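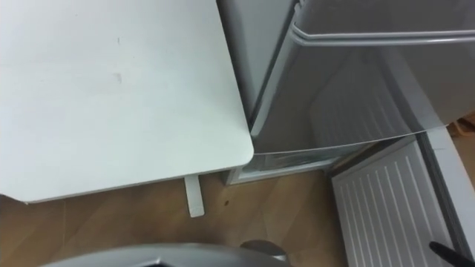 The little fridge with its door open, next to the white table.

Right, the money post. I've been promising this since May and several of you have been very patient in the comments (and one of you hasn't, hello Idrisa!).

For anyone new, I run the Lorcombe workshop, which is really two rooms above a bike shop, and we're putting together a home-tasks setup: two arms, a head camera, and a handful of ordinary household things for the arms to work with. Opening doors, pulling out drawers, putting things on shelves and taking them off again. I hold the spreadsheet. I have never been a spreadsheet person but somebody had to be, and I was the one who went to the loo during the meeting.

So, the fridge. I'd put down 200 pounds for it, and I was quite pleased with myself for being generous. Then I started reading listings properly and realised I had no idea what I was shopping for. When you buy a fridge for your kitchen you think about how much milk it holds and whether it hums. When you buy one for a robot you end up standing in a showroom opening and closing the door with two fingers, while a very nice man asks if you need any help.

What I'd say now is buy a compact one, and buy it for the door. You want a door that swings wide and doesn't fight you. You want shelves in it with a proper rail, as that's half of what people will want to try. Ours came in under budget, and I spent the difference on a second set of door seals that I am sure we'll be glad of one day. Ardalan Parsa, who does all our wiring, thinks this was daft. We'll see, Ardalan.

The table was the easy bit. White, plain, rounded corners. I wanted rounded corners purely for my own hips, having walked into the old one every single day for a year. It's already got a smudge and a few scuffs on the top and I've decided not to mind. What I did get wrong was the floor space. I'd measured the table and I'd measured the fridge, and I'd drawn them both on squared paper side by side looking very smart, and I had completely forgotten to draw the door open. Look how near the door edge comes to that table corner! If you take one thing from this post, please let it be that you draw your doors open. Cupboards too. And the oven, if you're brave enough to have one.

Now the bigger numbers. We had 2,000 set aside for everything in the room that isn't a robot: furniture, fridge, lights, bits to put on shelves, delivery. It sounded like a fortune when we agreed it. Delivery alone made me go and have a sit down. Everything heavy has to come up our stairs, and every firm has its own idea about what "to the room" means (for one of them it meant the pavement). After furniture and fridge and the first lot of delivery charges I had 587 left, and I hadn't bought a single light.

I had quotes from two places for the lights and the mounting rails, Dogar and Gomon. Dogar were cheaper on paper but wanted paying up front and couldn't tell me when anything would turn up. Gomon were dearer, answered the phone, and let me split the order in 2 so that half could wait for the next budget year. I went with Gomon. I know there's a school of thought that says you always take the lower quote, but I've done that before and spent the saving on biscuits for everyone sitting about waiting for the parcel.

Some things I left out of the first version of the spreadsheet, in no order at all: extension leads (so many), cleaning stuff, a second bin, felt pads for the table legs, tape for marking where the furniture goes so it can be put back in the same spot, plastic food. The plastic food was surprisingly dear — I had a small argument with myself over a bunch of grapes. The tape, on the other hand, cost next to nothing and I'd put it at the very top of anybody's list. Things wander. You nudge the fridge to sweep behind it and then the day's work doesn't match the day before's.

I've also added a line called "wear", which Elen suggested and which I resisted for ages. Her point was that hinges and handles on a household fridge are made for a household, and we're asking a lot more of them than a family of four would. So there's a bit put by each month towards replacing whatever goes first. My money's on the door shelf. Elen says hinge.

Still to sort: a chest of drawers (shallow ones, please, if anyone's getting rid), and whether we can stretch to a second small table for the far wall. I'm leaning towards secondhand for both. The chap downstairs has offered me something out of his mum's garage and I'm going round with a tape measure to have a look. I'll be drawing all the drawers open.

Posted March 4, 2025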